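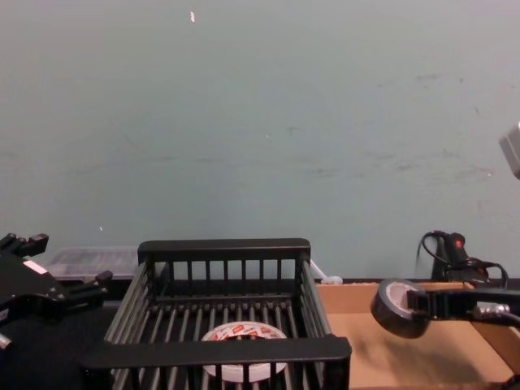
Wednesday, equipment planning, bench 2

Sat down with Saskia after lunch to settle what we ask for in the September order. Budget left on this line is 1283, and Kári wants one list from us, no add-ons later.

Gripper fingers first. The tape rolls are the worst case for wear because we grab them by the edge, and that goes for the black electrical tape as much as the white one. Hamow sells the finger sets in pairs at 80 a pair. We have two arms, so 4 pairs gives each arm one to use and one on the shelf. That's 320. Vilhjálmur thinks we should print our own. Fine for the basket tasks, I wouldn't trust them for anything that has to be held on its side.

Second bench camera: quote from Okoth still not in. Malou is chasing it. If it comes in over 600 we drop it and keep moving the one we have.

Cables. The run on the right arm needs a proper clip set and a longer lead. Brondgate has both, 13 each for the leads. Put down two.

Bins and baskets: not buying any. The wire basket does the job and cardboard is free. Saskia would like a tray with a fixed position so the drop point stays the same between sessions - I said tape it to the table first and see.

Not decided: service plan from Mildale. Mostafa has last year's terms somewhere, need to read them before I put a number down.

To do
- send finger part numbers to Kári
- measure lead length with right arm fully out
- ask Malou about Okoth again Friday if still nothing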